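Chapitre 4
Les règles du poste : ce qu'on décide avant d'appuyer sur « marche »

Si vous avez sauté les trois premiers chapitres pour arriver directement ici, je ne vous en veux pas (j'aurais fait pareil à votre place !), mais gardez quand même le chapitre 2 sous la main, celui sur l'analyse des risques, parce que je vais y renvoyer toutes les deux pages. On va parler de règles. Je sais, le mot fait fuir. Quand j'ai commencé à enseigner ce cours, je plaçais ce chapitre à la toute fin, entre la bibliographie et les remerciements, et les étudiants arrivaient en atelier sans avoir la moindre idée de qui avait le droit d'entrer dans la zone du bras. Je l'ai donc remonté, et je ne l'ai plus jamais déplacé.

Commençons par une précision de vocabulaire, vous verrez que tout le monde mélange. Une norme est un document de référence, rédigé et révisé par un organisme dont c'est le métier. Pour les robots industriels, vous croiserez surtout l'ISO 10218, et pour le travail collaboratif, la spécification technique ISO/TS 15066. Une règle d'atelier, c'est ce que votre équipe écrit pour elle-même, sur une feuille, avec ses mots. Et la bonne pratique, c'est ce que les gens font quand ils ont un peu de métier et que la feuille ne dit rien. Les trois se complètent, et un bon intégrateur passe sa vie à faire descendre la première vers la deuxième, puis à recopier la troisième dans la deuxième avant que les anciens partent à la retraite.

Le fil rouge du chapitre sera une tâche toute bête : approcher une pince d'une tranche de pain. Pourquoi du pain ? Parce que c'est mou, que ça s'effrite, que ça n'a jamais deux fois la même forme, et que tout ce qu'on apprend avec une belle pièce usinée s'écroule dès qu'on y touche. Au passage, on entre dans un domaine où deux familles de règles se rencontrent, celles de la machine et celles de l'aliment, et elles ne sont pas toujours d'accord entre elles.

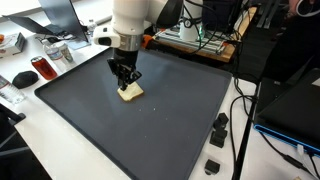

Fig. 4.1. Contact de la pince avec une tranche de pain posée sur un plateau à rebord.

Regardez d'abord le plateau. Il est grand, il a un rebord, et il délimite à lui seul un espace que tout le monde comprend sans lire une ligne de consigne. J'adore ce genre de solution ! Chez Purniseo, l'atelier où j'ai fait mes premières armes, la règle s'écrivait en une phrase : « le produit vit dans le plateau, le reste vit ailleurs ». La souris, la canette et la bouteille, sur la figure, sont de l'autre côté du rebord. C'est un début, mais la règle de Purniseo ne disait rien de la distance, et c'était son gros défaut. Un objet à deux doigts du plateau peut très bien se trouver dans le volume balayé par le coude du bras, même si la pince, elle, ne s'en approche jamais. On raisonne trop souvent sur l'outil et pas assez sur le bras entier.

D'où la première distinction que je vous demande d'apprendre, et celle-là, apprenez-la vraiment. L'espace maximal est celui que le robot peut atteindre, outil et pièce compris. L'espace restreint est ce qui en reste une fois posées les limites, mécaniques ou logicielles. L'espace opérationnel est la partie dont le programme se sert pour de bon. Le plateau vous donne une bonne idée du troisième. Il ne vous apprend rien sur les deux autres, et c'est dans ces deux-là qu'on oublie son gobelet de café.

Parlons maintenant de l'effort. Quand les doigts touchent la mie, deux questions se posent, et je vois chaque année des copies qui répondent à l'une en croyant répondre à l'autre. Quelle force abîme le produit ? Quelle force blesse une personne ? Pour la première, vous faites des essais avec votre pain, vos doigts de pince, votre vitesse. Pour la seconde, vous partez de l'appréciation des risques, puis vous mesurez avec l'appareillage prévu pour ça, aux endroits où un contact est plausible. Une pince assez douce pour une tranche de pain n'est pas pour autant une pince sûre : une arête vive, une vitesse d'approche trop élevée, un doigt coincé contre le rebord, et votre réglage « délicat » ne vaut plus rien.

Sur le projet Corkow, nous avions tenu un cahier d'essais pour ces prises, et je le ressors volontiers en cours. Il contenait 617 tentatives, dont 303 avec les réglages du début, et il m'a surtout appris qu'un cahier mal tenu ne sert à personne. Les réglages avaient changé un mardi après-midi, en cours de série, et on ne l'avait pas noté. Impossible ensuite de comparer quoi que ce soit ! Depuis, j'impose une ligne par essai : version du programme, ouverture de la pince, vitesse, résultat observé, initiales. C'est fastidieux. Faites-le quand même.

Voici la procédure d'ouverture de poste que nous utiliserons dans tous les exercices. Elle vient en bonne partie de la fiche Tasix, que j'ai raccourcie parce que l'originale faisait quatre pages et que les gens signaient sans la lire.

1. Vérifier l'arrêt d'urgence, en l'actionnant pour de vrai. Le regarder ne compte pas.

2. Faire le tour du plan de travail et retirer tout ce qui n'appartient pas à la tâche : boissons, souris, emballages. Suivre aussi les câbles du regard, du bras jusqu'à leur branchement, et s'assurer qu'aucun mouvement prévu ne peut les accrocher.

3. Contrôler l'état du plateau. Les miettes ont l'air inoffensives, mais elles faussent l'appui d'une tranche fine et, en production alimentaire, elles relèvent du plan de nettoyage. Notez l'heure du dernier passage.

4. Jouer la trajectoire à vitesse réduite, une main sur la commande d'arrêt, jusqu'au point où les doigts arrivent au niveau du produit. À cet endroit, on marque une pause et on regarde l'alignement avant d'autoriser la suite.

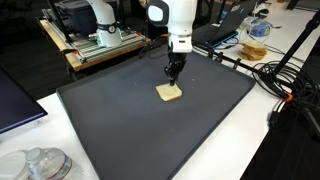

5. Passer à la vitesse de travail seulement après un cycle complet sans correction. Si vous avez retouché un point, même d'un millimètre, on revient à l'étape 4.

6. Consigner l'ouverture du poste et signer.

Nous utilisons des cookies pour mesurer l'audience de ce manuel en ligne. Accepter / Refuser / Gérer mes préférences

Une remarque sur l'étape 2, qui me vaut toujours des soupirs. Quand un second bras est installé à proximité, le tour du plan de travail l'inclut, y compris quand il ne participe pas à la tâche du jour. Son état (alimenté, consigné, en attente) doit figurer sur la fiche. À l'atelier Sepúlveda, on avait ajouté une case exprès, et elle a vite été la plus relue de la page.

Dans la section 4.1, on reprend les trois espaces avec un plan coté, et vous aurez besoin d'une règle et d'un compas. La section 4.2 traite des mesures de force et la 4.3 des matériaux admis au contact des aliments, avec la question pénible des graisses et des joints. Gardez votre fiche d'ouverture à côté de vous, on la complétera au fur et à mesure.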